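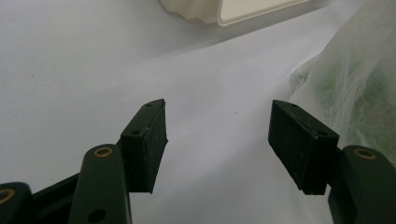
Deep shadow separation on matte papers: profile size or ink limit?
Forum: Printing and Color Management
Posted by halfstop_down

I print on uncoated cotton stock and keep losing the darkest part of the range. Everything below a certain point lands on the same flat charcoal, and black point compensation moves the problem without fixing it. Gloss is fine from the same machine. The difficulty is worst with objects that are black on black. On screen I can separate the textured face of the left pad from the thin darker strip along its top edge, and the small hole near the upper right end of that pad is plainly there. On the cotton sheet the strip and the face merge and the hole is gone. The pale background prints correctly. Paper is Tollo Rag, matte black ink, perceptual intent with a custom profile built from 1,498 patches. Would a larger target help, or am I at the limit of the paper?

Reply by gramweight

Limit of the paper, mostly. Uncoated cotton gives you a much lighter black than gloss. The profile has to fit the whole shadow range into a smaller space, and something gives. Before you build anything, print a plain gray ramp with color management off and look for the point where more ink stops making it darker. If the ramp goes flat well before the end, your media setting is laying down too much ink and the profile is describing a dead zone.

Reply by firouzeh_a

Agree on the ramp. I would add that perceptual is the wrong first choice to diagnose with. Each profiling program decides on its own how to compress, so you don't know what you're looking at. Use relative colorimetric with black point compensation on, get that right, then go back and compare.

Also check which media type you picked in the driver. Tollo's own instructions for the Rag changed at some point and the older sheet calls for a heavier setting.

Firouzeh Akbari

Reply by halfstop_down

Ramp is printed. It flattens early. The last several steps can't be told apart by eye under the desk lamp, and by the window I can separate maybe one more pair. Media type was set to the heavier of the two fine art options.

I'd still like an answer on the patch count. The profiling software offers a 2,559 patch target and says it is recommended for "critical shadow work."

Reply by oldrip

The patch count matters less than where the patches are. A big target spread evenly through the color space puts most of its patches in places you don't care about. If you want better shadows, make a second, small target with near-neutral dark patches and feed it in as an optimization pass. 200 patches is plenty.

More patches also means more sheets, more chances for a misread strip, and more noise from an uneven surface. Cotton is not flat. Your spectro reads a small spot and the fiber under it varies.

Reply by benchcoat

I disagree with oldrip on this. I ran both targets on a rough cotton and the large one had visibly better gradients in dark blues and browns. Neutrals were the same. If the work is all black objects on pale backgrounds then fine, use the small target, but don't tell people big targets are a waste of paper.

Reply by oldrip

I didn't say waste of paper. I said it won't fix a ramp that goes flat. Dark blues and browns weren't the question.

Did you average repeated reads on the small target? If you compared one pass of the small against one pass of the large, the large has the advantage of smoothing, and you would see that in gradients.

Reply by benchcoat

One pass each. I take the point, but most people only do one pass, so it is the comparison that matters in practice.

Reply by gramweight

Both of you are ahead of the problem. OP has a flat ramp. Drop the media setting, reprint the ramp, let it dry overnight, then look again. Matte black on cotton shifts as it dries and a reading taken straight off the printer is not worth keeping.

Reply by halfstop_down

Switched to the lighter fine art setting. Ramp dried overnight. It now stays open almost to the end. Maximum black is very slightly weaker when measured and I can't see the difference without putting the two sheets edge to edge.

Reprofiled with the same patch count as before, relative colorimetric, black point compensation on. The strip on the top edge of the pad is back. The hole is readable if you know where it is. The faint sheen at the upper right corner of the pad, which used to print as an isolated gray mark, now has something to fall off into.

Reply by firouzeh_a

Good. Leave the profile alone now and look at the file. A print that small in range often needs a slight lift in the lowest quarter tones as an output adjustment. Put it on a separate layer named for the paper. Don't bake it in. When you move to another stock you'll want it off.

Soft proof with paper simulation switched on and give your eyes a minute with the white interface elements hidden. If you judge it beside a bright white toolbar it will look terrible and you'll overcorrect.

Reply by ptf_guimaraes

I worked for a while at a print studio in Guimarães under Arlindo Trindade. The house rule was no sharpening decisions until the shadow curve was settled. Lifting the low end after sharpening makes halos show up in places where they were hidden in the dark. With a textured black material it looks like dust. Sharpen last, at final size, and do a test strip of the darkest area only. A strip cut from an offcut costs next to nothing.

We also kept the paper in the room for a day before printing. In February the studio was dry and the cotton curled, with head strikes along the leading edge.

Reply by oldrip

Sharpening after output curve, yes. The day in the room is folklore unless your humidity is bad. I print straight from the box.

Reply by ptf_guimaraes

Your humidity is not everyone's humidity. It was an old stone building with electric heaters.

Reply by deckle4

Side question. Has anyone compared the Tollo Rag with the Lidunberg smooth cotton? I have 4 boxes of the Lidunberg from a shop closing and the blacks look deeper to me, but I have no instrument.

Reply by gramweight

Lidunberg has a heavier coating and a brightener in it. Deeper black, bluer white, and the white will drift over the years if it hangs in daylight. The Tollo has no brightener that I could find under a UV lamp. For portfolio work kept in a box it makes little difference.

Reply by benchcoat

The Lidunberg scuffs. Any solid dark area shows a rub mark if a sheet slides across it. Interleave with glassine and don't stack them face to face. Spray helps with rubbing and also deepens the black a bit, at the cost of a slight unevenness if you're not careful with the overlap. I would not spray the Tollo, it mottled on me.

Reply by firouzeh_a

If you do spray, profile the sprayed sheet. I see people profile the bare paper, spray the final print, then ask why the shadows went heavy.

Reply by halfstop_down

No spray here, no extraction in the room. These go behind glass in Jaswood frames, spaced off the surface.

On the viewing side, I was evaluating under a warm desk lamp the whole time. Moved everything to a proper daylight lamp and the old print looks better than I remembered, although still blocked at the bottom. So part of my complaint was lighting. The ramp was flat under both lamps, so the media setting was a real fault.

Reply by oldrip

Glass will cost you more shadow than anything discussed so far. Reflections lift the black by whatever is opposite the wall. Ordinary glass facing a window and you can forget about your hole in the pad. Use coated glass or hang it where it faces something dark.

Reply by benchcoat

First thing in this thread I agree with oldrip on completely.

Reply by halfstop_down

It faces a bookcase. Settings I ended with, for anyone searching: Tollo Rag, lighter fine art media setting, matte black, relative colorimetric with black point compensation, slight quarter tone lift on its own layer, sharpening last. I printed the dark neutral target oldrip suggested as well and will run it through the optimization pass once it has dried. I'll average repeated reads.

Reply by gramweight

Post the before and after numbers for the neutrals when you have them, and say which measurement mode you used.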